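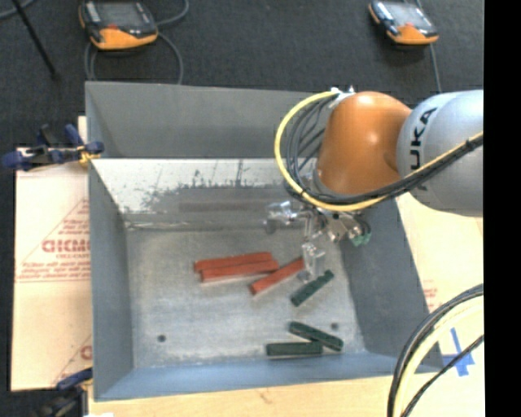

Red and dark green blocks in the gray metal bin.

Sorting Bins and Blocks: FAQ
By Corina Zaugg
16 May 2018
Filed under: Storage & Sorting
2 comments | 33 shares

Do the blocks have to be lined up in the bin?
No. They can lie at any angle, as long as they are flat on the floor of the bin and not stacked.

Can I mix red and green in one bin?
Yes. Write both colors on the bin card.

Why are the sides sloped?
Blocks slide back toward the floor and don't get stuck against the wall.

How do I clean the bin?
Take everything out and wipe it with a damp cloth. Dry it before refilling.

Where do I order more blocks?
Ask Ifeoma Shehu at Trireck, extension 304.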